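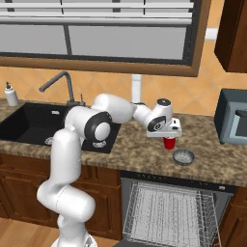
Small red cup on a speckled kitchen counter.

March
By Sinéad Corrigan

Stick drift shows up in slow games first. In Zidthorpe the camera creeps left while the character stands still at the ferry landing, and a fishing cast lands short of the marker. Before buying a replacement controller, clean the one you have. The steps below were written for the Femia wireless pad, but most pads with potentiometer sticks come apart in a similar way. Pads with magnetic sensors drift for different reasons and gain little from contact cleaner.

Test before opening anything

Plug the controller into a computer and open any gamepad tester that shows raw axis values. Let go of both sticks and write down the resting figures. Flick each stick hard in every direction, let it snap back, and write them down again. A resting value that changes after each flick points to dirt or a worn track. A value that is wrong by the same amount every time is usually a calibration fault, and the reset in the console's settings menu will often clear it.

The tester I use reports position on a scale where the centre should read 2,000. My left stick was resting at 1,366, well outside any dead zone I would want to play with. At full deflection to the right it reached 3,971, so the far end of the track was in good order and only the middle had suffered. That is the usual pattern, as the middle gets the most travel.

What you need

- A small cross-head screwdriver that fits the screws properly
- A plastic spudger or an old guitar pick
- Isopropyl alcohol, 99 per cent if the chemist has it
- Electrical contact cleaner of the residue-free type
- Cotton buds and a soft toothbrush
- A muffin tin or ice cube tray for screws

Work on a bench or kitchen table with a light-coloured towel laid flat. A dropped screw stays where it falls on a towel. Ventilate the room, keep the cleaner away from the stove, and turn off any pilot light.

Opening the shell

Turn the controller off and unplug it. The Femia pad has 5 screws, and the last one sits under the label in the battery bay. Press along the label with a fingertip until you feel the recess, then peel the corner back. Lay the screws in the tray in the order they came out. The one from under the label is shorter than the others and will not hold if it goes back in a corner.

Run the pick along the seam from the grips towards the triggers. Two clips sit beside the shoulder buttons. Lift the back half slowly, as a ribbon cable joins the halves and the connector tears easily. Disconnect the battery before you touch the board.

Cleaning the sticks

Brush out the loose dust first with the toothbrush, holding the board upside down. Each stick module has two small green or black discs in housings on its sides. These are the potentiometers. Fit the straw to the contact cleaner and give one short burst into the gap at the edge of each housing. Rotate the stick through its full circle twenty times in each direction, give a second short burst, and repeat.

Leave the board for half an hour with the sticks facing down. Wipe the outer ring of the shell, where the stick shaft rubs, with alcohol on a cotton bud. The grey powder that collects there is worn plastic, and it finds its way back into the module if left. Do not use general-purpose spray lubricant. It leaves a film that holds dust, and it can soften some plastics.

Reassembly and retest

Reconnect the battery and ribbon, close the clips, and drive the screws until they are snug. Run the tester again before playing. If the resting value is steady but off centre, calibrate. If it still wanders, the track is worn through and the module needs replacing. Potgieter modules fit the Femia board, though there are fourteen solder points per stick and the centre pins sit on a ground plane that draws heat away from the iron.

Storage

Keep pads off the carpet and out of the sun. A drawer is fine if nothing presses on the sticks. I use a Herby cutlery divider, one pad per slot, face up - the charging leads go in the narrow slot at the back.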